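Robot software person wanted — control, perception, or a bit of both

Skendbridge, full time, start in October if we can swing it

Hi! I look after the software side at Undcombe, a small outfit that teaches robot arms to do household chores, and I'm looking for someone to come and share the load. I wrote this ad myself instead of handing it to an agency, so it rambles a bit. Sorry about that. I'd sooner you got a feel for what the days are like than read a page of buzzwords.

What we do

We build a software stack called Novo. It takes in what the wrist camera sees, works out what the things in view are and how they're sitting, plans a motion and then drives the arm and gripper through it. There are plenty of people doing that with coloured blocks on a nice tidy bench (we did too, for our first year). These days we work in an ordinary home with an ordinary amount of stuff in it, and that has been great fun and very hard on the code.

Right now a lot of my week goes to small knobs and fingertips. A white knob on a white panel is a rotten thing to find with a camera, especially once the wrist has tilted and nothing in the image is square any more. The depth estimate goes soft on glossy enamel, the segmentation wants to glue two knobs together, and the planner, bless it, will happily suggest a wrist angle that puts a linkage straight through the handle rail.

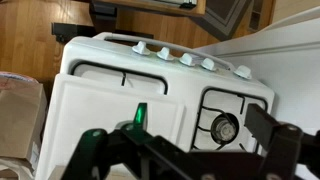
So a fair chunk of the job is getting those parts to talk to each other properly. At the moment perception hands the planner a single best guess at a pose, with no sense of how sure it is. I'd love to pass along a proper spread of poses and let the planner pick an approach that works for most of them. I have a half-finished branch that does this. It's slow, and I'm a little embarrassed by it, but the idea is sound and you'd be welcome to tear it up and start over.

The other big piece is Jugah, our replay and labelling tool. Every run gets logged (camera, joint positions, gripper width, planner decisions, the lot) and Jugah lets you scrub through it all on one timeline. It started life as a weekend script of mine and now the whole team lives in it, which tells you what sort of shape the code is in. Loading a long run takes 87 seconds on my laptop. I make a lot of tea.

What you'd be working on

I don't want to write you a rigid list, but in your first few months I'd expect you to:

Take over the gripper controller. It runs at 100 Hz and mostly behaves, apart from some chatter when the fingers first touch something stiff. I have theories, and I'd rather hear yours.

Help me sort out contact detection. We lean on motor current for it at the moment, and the threshold is hand-tuned. I did the tuning. It shows.

Make Jugah load faster, and write some tests for it while you're in there. There are 2 tests at present, and one of them checks that the logo turns up.

Work on see-through things. Clear plastic confuses nearly every part of our perception code: the background shows through the body, the highlights wander as the camera moves, and often the cap and the label are the only bits you can trust. I'd like us to get better at estimating a whole bottle from those, whichever way up it happens to be.
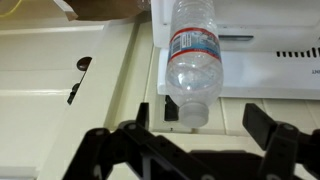
Who I'm hoping to hear from

You're comfortable in Python and can find your way around C++ without a map. You've made some real hardware move at some point, whether that was at work, at uni, in a club or in your garage. I don't mind which. You've got a decent grip on coordinate frames and you've lost at least one afternoon to a flipped sign (haven't we all).

It would be handy if you knew some of these, but please don't let a gap put you off: camera calibration, especially for a camera mounted on the wrist; motion planning in cramped spots; force or impedance control; learning from demonstration; building tools that other people have to use every day.

I don't care much about degrees. I do care that you can explain what you did and what went wrong, in plain words, to someone who wasn't there. We write up our failed runs as carefully as the good ones, and that's a habit I'd want you to enjoy, or at least put up with cheerfully.

The practical stuff

The job is based in Skendbridge and you'd need to be here in person most of the time. We can be flexible with that — I'm at home 2 days a week myself, mostly to write code without an arm humming behind me. Mornings start at 9:30 or so and we try hard to be gone by 5:30. There's the odd late one before a demo, and you get that time back.

Pay depends on experience, and I'll tell you the range in our first chat so neither of us wastes an afternoon. If you need a visa, say so early and we'll talk through what we can do. If you need anything changed about the space or the hours to do your best work, tell us that too, whenever you feel like it.

How to apply

Send a CV and a short note through the contact form on the Undcombe site, with "Novo software" in the subject so it lands with me. In the note, tell me about a bug you chased on something that moved. A paragraph or two is plenty. Links to code are welcome, messy code included.

If I think there's a match, we'll have a half-hour call, and then you'd come in for a morning. There's no whiteboard puzzle. We'll open a real run in Jugah, one where the arm missed, and try to work out why together. We pay for the morning and we'll feed you lunch as well.

I read every application myself and I'll write back either way, though give me a couple of weeks if the arm is misbehaving. Part-timers, career changers and people coming back after a long break are all very welcome to apply. If you're not sure whether you fit, send the note anyway and ask me.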